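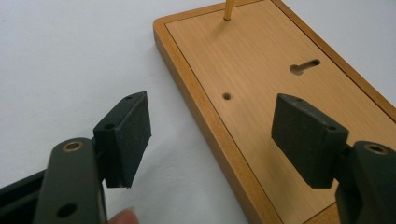 3.2 Materials and surface preparation

Figure 4. Wooden board on a plain white surface.

The study compares how three household finishes protect wooden boards against staining by common kitchen liquids. All boards were bought from one supplier, Oltberg, in a single order, so that differences between deliveries would not influence the results. The boards are rectangular, as in Figure 4, and they were sold without any finish. Before the treatment, each board was kept for 8 days in the same storage room with the window closed. We did not control the humidity of this room, and we come back to this limitation in Section 5.

Sanding was done by hand in the direction of the grain. After sanding, the dust was removed with a dry brush and then with a cotton cloth. In our first trials we used a slightly damp cloth, but this raised the grain on several boards and made the later color readings less stable. These boards were excluded from the analysis.

The finishes were a plain linseed oil, a hard wax oil sold under the name Plovis, and a water-based varnish sold under the name Zuvimier. Each product was applied according to the instructions on its container. For the two oils this meant a thin coat, a short waiting time, and removal of the excess with a cloth. The varnish was applied with a soft brush in 2 coats. A fourth group of boards received no finish and served as the control. All treated boards were then left to cure in a horizontal position, and they were not stacked at any time.

3.3 Staining procedure

Four liquids were selected: black tea, red wine, beet juice, and a turmeric solution. They were chosen because they appeared most often in the household survey by Duggan, which collected 1,000 answers on damage to kitchen surfaces. The survey did not ask about the type of finish, and for this reason it cannot be used directly to compare the products.

Each liquid was placed on the board with a pipette and covered with a small glass dish to slow down evaporation. When the contact time had passed, the remaining liquid was taken up with absorbent paper without rubbing. The spot was then washed with a mild soap solution, rinsed, and left to dry overnight before the color was measured. Spots were placed far enough from each other that the liquids did not mix. Where a liquid had traveled along the grain into a neighboring spot, both spots were marked as invalid.

Color was measured at the center of each spot before and after staining, always under the same lamp. We report the total color difference and not the separate color values, as the starting color of natural wood varies a great deal even within one board. The person who made the measurements did not know which finish had been used. This was only partly successful with the varnished boards, whose gloss is easy to recognize.

The whole procedure was repeated in September with a fresh set of boards. The two sets were first analyzed separately. The order of the finishes was the same in both, and therefore the results are presented together in Section 4.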